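Shelf-stocking project, student robotics club
Notebook entry, November, started 4:10 in the afternoon

Picking up where Kimutai left off yesterday, because I promised him I'd write down the whole business with the left gripper before I forgot it, and I know perfectly well that if I go home first it'll never get written. Vustari (our name for the two-arm setup, for anyone reading this next year) is back on the bench and both arms came up on the first try, which made me happier than it probably should have!

The task for the club showcase is still the same one. Sponges go on the wire rack, the arms have to shift them between the shelves and the floor, and there's a bit of clutter lying about so that the thing can't just memorize a clean floor. I had wanted to use little boxes, but Tatu talked us into sponges back at the start of the term, and I've come around to it. They squash. If your grip is off by a little you still get the sponge, and for students who are only just learning to tune a gripper that is a real kindness.

The trouble is the bottom shelf. Reaching the top one is easy, the middle one is fine if you come in level, but getting under the bottom board means the left elbow has to fold up quite a lot, and for a while today I kept the left arm down there and just nudged the wrist back and forth to see how much room we have to play with. Less than I'd like.
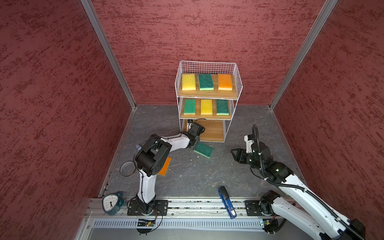
Left gripper under the bottom shelf, right arm waiting with its jaws open.

We logged 128 tries on the new settings and I've put them in the shared folder under Lerkero, with the older batch next to them. Total for the term is now 2169, counting the early ones, which I'm inclined to keep even though the camera mount was different then. Kimutai disagrees and he may be right. Let's talk about it when we're all in the room.

Things I changed, so you don't have to go hunting — the left wrist speed is down to 10 on our slider, and the right arm now holds its position until the left one reports that it's clear. Before this they'd both set off for the same sponge like two kids after the last cookie. The slow wrist makes the whole run feel sleepy, I know, but please leave it alone until we've seen a full set with it.

I also spent far too long on a fault in the right arm that was only a cable not pushed in all the way. Nine restarts before I thought to check! Put that on the list for the new members, right at the top, in big letters.

Still to do: raise the rack a little and try the low reach again, ask Tatu if the Sang script can save the joint angles along with the video, and decide who is talking at the showcase. I'm glad to do it, but it ought to be one of the first-years.

Stopping at 6:30, arms parked, power off.

Comments

Kimutai Urio: I don't mind keeping the early runs if they're labeled. My worry is somebody mixing them in without knowing. Can we put them in their own folder?

Tatu Nyaga: Joint angles, yes, give me an evening. Please don't raise the rack until I've measured where it is now.

Kimutai Urio: Seconding the cable thing. It got me last month too.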